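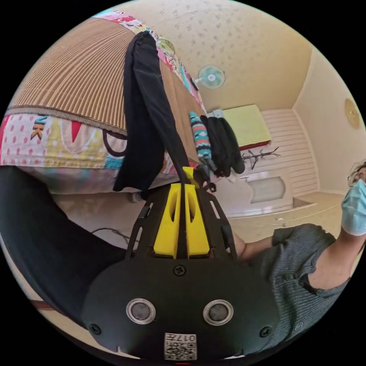
The Wrong Hand

A bimanual robot at the Flevinham test hall crossed its arms on a Saturday morning and stopped with its wrists locked together. It had been asked to pick a sock off the side of a bed. The force limit tripped as designed, the brakes engaged, and the only damage was a cracked fingertip on the left gripper. The log recorded a collision between links and gave no cause.

The machine belongs to Plikel, which builds two-armed robots for household tidying. Its controller, called Kwan, is trained on recordings made by people, who do ordinary chores with a gripper held in each hand. Each gripper has its own wide-angle camera, and the motion of the tool is worked out afterward. The robot never sees a person's elbow or shoulder. It sees what the tool saw, and it is told which side of the body the tool was on.

That last item is where the fault lay.

Engineers first suspected the collision checker. Kwan proposes a short sequence of positions for both arms, and a separate program rejects any sequence that brings the links too close. The checker had passed the Saturday sequence. Replaying it on a bench showed why: every position was legal when taken alone, but the clearance was small, and the arms were carrying more speed than the model of the arms allowed for. The margin was widened that afternoon. The robot then stopped earlier, in the same posture, on 4 of the next 13 attempts.

A second theory blamed the camera calibration. A wide-angle lens bends straight lines heavily near the rim, and an error there can shift a grasp sideways. The cameras were checked against a printed target and were within tolerance. What remained was the training data, which is slow to check and was for that reason checked last.

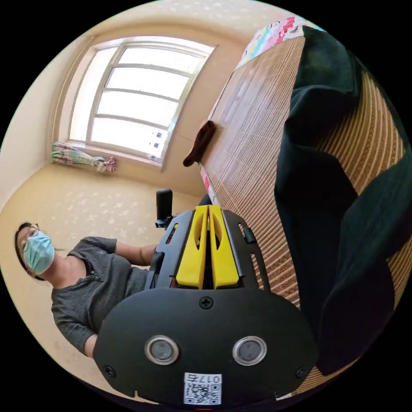
Grippers are issued in pairs, and each pair shares a number. The side is given by one further character. On the unit for the right hand the label reads 017右, the last character being the Chinese and Japanese word for right, and from behind the tool the text is upside down. A black QR code is printed on the same label. Scanning the code registers the unit with Morness, the program that collects the recordings and lines up the two streams. Morness read the pair number from the code correctly. It did not read the side. It gave the first unit scanned to the left hand and the second to the right, and the written procedure said to scan left first.

Most operators did so. On days when the procedure was not followed, the two streams were exchanged. Each recording was sharp, complete and correctly timed, and each passed every automatic test in the pipeline. A motion made by the right hand was filed as a motion made by the left, with the starting positions filled in to match.

An audit of the full set found 209 exchanged recordings out of 3555. The share is small, and in many chores it would have been diluted by good data. The exchanged sessions were concentrated in bedroom work, however, where there was less correct material to outweigh them. For a sock hanging at the near edge of a mattress, Kwan had learned that either arm might come in from the opposite side. When both did, they met.

The audit method was simple. In a correct pair, the left camera catches the other gripper mostly on its right, and the right camera catches it mostly on its left. A script measured the relative position of the two tools over each session and flagged those with the sign reversed. Flagged sessions were then opened by hand, and the side was read off the label where the label was legible in the image. Sessions in which the two tools never came near each other could not be settled this way and were set aside.

Plikel has made three changes. The side is now part of the QR code, and Morness refuses a pair that contains two units of the same side. A recording begins with the operator holding both grippers forward and closing the left one first, which gives the script a fixed event to test. The robot's speed is reduced whenever the wrists come within a set distance of each other, whatever Kwan proposes.

The exchanged sessions were relabeled and put back into training. In the March trials the retrained controller completed the bed task without a crossed approach. The sessions set aside have not been returned, and the older labels are being replaced as units come in for service.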